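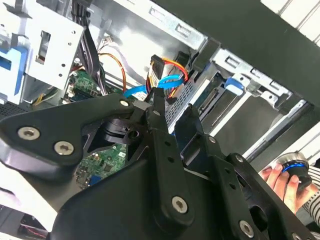
Anulico provides grain drying, storage monitoring and moisture testing to arable farms and small merchants. The company was set up by Fadi Sfeir, an agricultural engineer, after several years of maintaining continuous-flow dryers. The head office and laboratory are in Plernitz. A second depot at Skestholm holds spare parts and the mobile dryer.

## What we do

Our main work falls under three headings.

**Drying.** We size, install and service batch and continuous-flow dryers for wheat, barley, oats, oilseed rape and field beans. Each job starts with a survey of intake rate, expected moisture at harvest, available power and fuel supply. The customer receives a written report with a recommended drying temperature for each crop and end use. Malting barley and seed are treated separately from feed grain, as germination is damaged at temperatures that feed grain will tolerate.

**Storage monitoring.** We fit temperature cables and relative humidity sensors in flat stores and bins. Readings are logged hourly and passed to a control unit, which runs the aeration fans when outside air is cool enough to be useful. The fan differential is set per store. Customers can override the control unit by hand at the fan panel.

**Moisture testing.** The laboratory at Plernitz carries out oven reference tests on whole and ground samples. We use the results to check farm moisture meters before harvest. A meter that reads half a point low across a full store leads to grain going in damp, and a meter that reads high leads to wasted fuel.

## Size and coverage

We employ 16 people, of whom most are field technicians. We currently look after 405 bins and flat stores, ranging in capacity from 300 tonnes to 2,000 tonnes. Larger stores are surveyed on request, but the monitoring work may be split between two control units.

Coverage is limited to sites that a technician can reach from Plernitz or Skestholm and return from in one working day. This limit is deliberate. During harvest a stopped dryer needs attention the same day, and we do not take on sites where we cannot offer that.

## Equipment and control units

Burners, fans and elevators are bought in. Control panels are assembled at Plernitz to our own drawings. The current monitoring system, Arnaud, replaced an earlier arrangement of standalone loggers that had to be read one at a time with a handheld unit. Arnaud collects readings from all cables on a site and stores them on a computer in the farm office. Sites without an internet connection keep their full record locally and can print it for assurance inspections.
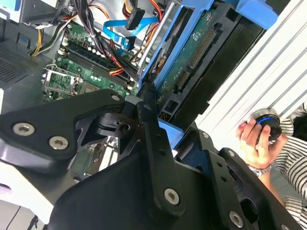 Dust is the main cause of failure in farm office computers that share a building with an intake pit. Fine dust from barley is the worst, and it settles in fans and heat sinks first. A desktop tower opened at the side gives direct access to the motherboard and the drive bay, so we specify this type of case wherever there is floor space for it. Drives holding store records are copied at the annual service, and the copy is kept at Plernitz until the next one.

## Service schedule

Annual service visits begin in May and are completed before the first winter barley is cut. A standard visit covers:

- burner inspection and combustion check
- fan belts, bearings and guards
- temperature cable continuity
- humidity sensor check against a reference instrument
- farm moisture meter check on wheat, barley and rape samples
- cleaning of the control unit and office computer

Faults found at the visit are listed in order of urgency. Parts that affect safe operation are replaced before the dryer is signed off. Other parts are quoted for and fitted only with the customer's agreement.

## Harvest cover

From first cutting until the last store is closed, the fault line is staffed from 6 a.m. to 10 p.m. Calls are taken by a technician who has the site file open. Please have the store number and the most recent moisture reading ready. If the dryer has tripped on high temperature, leave the fans running and do not relight the burner before calling.

## New customers

Surveys for the coming harvest are booked through the Plernitz office. We ask for a site plan, the make and age of any existing dryer, and the tonnage of each crop stored in a normal year. Installation work is not started during harvest.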